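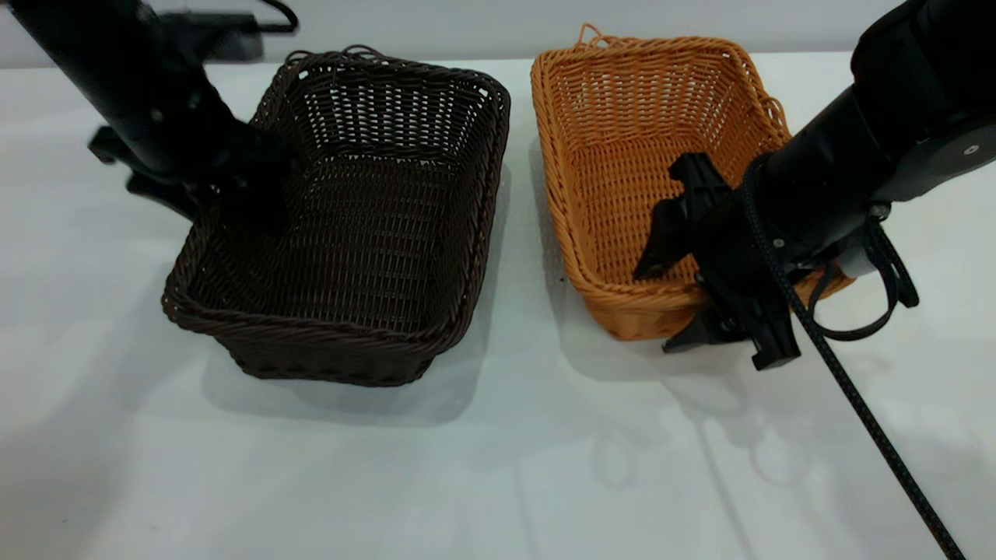

Woven baskets, one dark brown, one orange-tan.

1/11
Notes on keeping onions and potatoes through the winter in an unheated cellar. Location is Zawadzka Street, Triltthorpe. Brick walls, concrete floor, one vent at street level. Your cellar will differ, so measure before copying any of this.

2/11
Cure first. Onions go in a single layer, out of direct sun, with moving air, until the necks are tight and the outer skins rustle. Potatoes cure in the dark at a mild temperature so that small skin cuts can heal. Do not wash either one.

3/11
Sort after curing. Thick-necked onions do not store well and should be eaten first. The same goes for any potato with a fork hole or a soft spot. Green potatoes are discarded. I don't trim them.

4/11
The two crops want different air. Onions want it cold and dry. Potatoes want it cool, dark and fairly humid. Very cold storage turns potato starch to sugar, which shows up as dark fries. The usual advice to keep the two apart is mostly a humidity argument.

5/11
My cutoff for the onion shelf is 75 percent relative humidity. Above that, necks soften and roots start. I log readings morning and evening on a Torkora meter, checked against a salt jar each October. It reads 3 points high. I correct for that in the log.

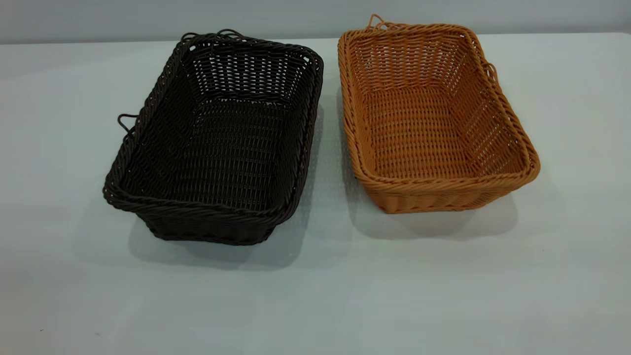
Dark brown left, orange-tan right. Thick rim on the dark one.

6/11
Containers: anything that lets air through the sides. Woven baskets, slatted crates and net bags all work for onions. Keep the fill shallow. A deep pile defeats the open sides - the middle gets no airflow and one bad bulb takes the ones next to it.

7/11
Potatoes go in paper sacks, tops folded but not sealed, or in crates with a cloth over them. Light is the main concern. Even a weak bulb left on for long stretches will green them, so the cellar light is on a timer switch.

8/11
Shelving is a Stostura wire unit, 4 shelves. Onions on the top shelf, nearest the vent. Potatoes on the lowest shelf, raised off the concrete. Squash in between, not touching. Leave a hand's width behind the unit or the wall side stays damp.

9/11
Ventilation: open the vent when outside air is colder and drier than the cellar, close it otherwise. On a mild, wet day an open vent brings in moisture that condenses on the brick. Compare dew points if your meter shows them. Relative humidity alone will mislead you here, as the two air masses are at different temperatures.

10/11
Inspection: smell first, then hands. A rotting potato is usually noticeable from the stairs. Pull it along with anything wet beside it, and change the sack. Sprouting onions are fine to eat but will not go back to sleep, so move them to the kitchen.

11/11
Open item is the squash shelf. It runs too cold for butternut from midwinter on and I have no good fix without a heater. Next season I'll try them in an upstairs closet and log both spots. Readings go in this thread when I have them.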